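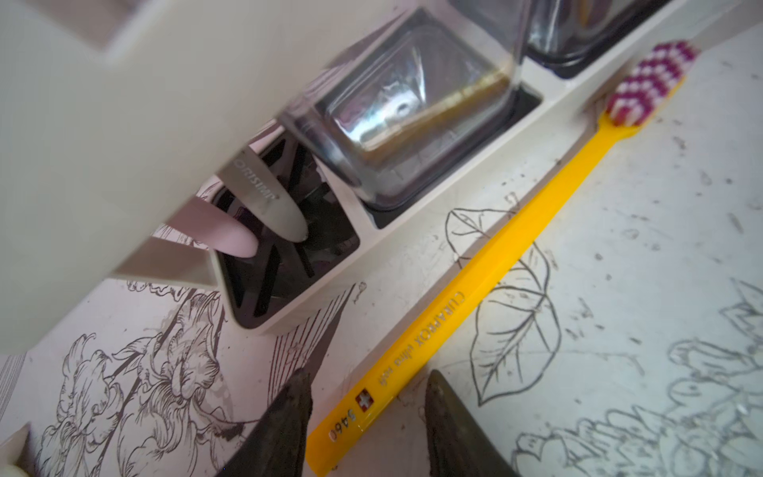

My sister wanted a yes or no and I had till noon. Could the thing do the house, or couldn't it. She had the Storkach papers out on the counter, eighteen pages, and a pen on top of them, and she'd gone to work and left me with the arm and the kitchen table and Mom asleep in the back room. So I gave it Mom's toothbrush. The yellow one, says ultra soft down the handle, little Swiss cross next to the words. It was lying across the printed flowers next to the long tray, and the tray was where it had to go. That was the whole job. Put the brush in the tray. A four year old could do it, a four year old would do it wrong and be proud.

The arm was a Hinell. Rented, 118 a month if you signed for the year, first week free. It talked through a speaker on the base in a voice like a bank.

"Brush located," it said.

Great. Good for you.

It didn't move. I drank my coffee. I could hear the fridge, and the clock in Mom's room, and Mom not making any noise. I went and looked. Breathing. Blanket half off, so I fixed it. Came back.

"Brush located."

"I know it's located. I put it there."

You weren't supposed to talk to it during a task. That was on page two. I'd read as far as page two.

I worked the floor at Wakmont for 11 years, packing. They brought the arms in my last winter there, a row of them on the far line, and everyone came over at break to watch. They were good at boxes. They were very good at boxes. You'd hand one a bag of something, a bag with a bit of slop in it, and it would stop and think, and the guy from upstairs would say give it a minute. We gave it a lot of minutes. Then they changed all the bags into boxes and it was fine, and I was home by August.

So I had opinions. My sister said that was the problem, I had opinions where I should have a back that worked. She was right about the back. I can't lift Mom any more. I can't get down to the tub. She said it isn't for lifting, it's for the small stuff, the pills and the cups and the wiping up, so you can save yourself for the rest. Somebody at the Asadi clinic had told her that. Save yourself. Like a coupon.

Ten past eleven. The arm went down.

I stood up, I dont know why. It went slow, slower than the ones at work, and it closed on the handle and the handle turned. Just rolled a little. It let go. Went up. Thought about it.

"Retrying."

The second time it got it. Lifted it clean off the table, level, bristles out front, and I'll say this, it held it nicely. Carefully. The way you'd want. It went over the tray and hung there. There was stuff in the tray already, a clear box in the middle, tilted, the pink thing and the gray thing up at the near end. I would've shoved the box over with a knuckle. You don't even think, you shove it. The arm hung there and I watched it not shove it.

"Come on," I said. Page two be damned.

"No clear placement found."

"Move the box."

"No clear placement found. Would you like to help?"

And I had my hand out. I really did, I had my hand halfway to the box – and then Mom called. Not loud. She calls me by my aunt's name lately, and I answer to it.

I went. She wanted to sit up. Took us a while, her arms round my neck, me with one knee on the bed and my back saying what it says. Then water. Then the other pillow, not that one, the other one. Then she wanted to know who I was talking to.

"The robot," I said.

"Is he staying for lunch?"

"Don't know yet."

She thought about that. She used to run a lunch counter, she takes numbers for lunch seriously. She said there was soup. There wasnt any soup. I said good, great, soup.

When I came back to the kitchen it had put the brush down on the table. Same spot near enough, on the flowers, beside the tray. The light on the base was going on and off. Eleven forty. The pen was on the papers.

I moved the box over with a knuckle.

"Again," I said, and went to see if we had a can of anything.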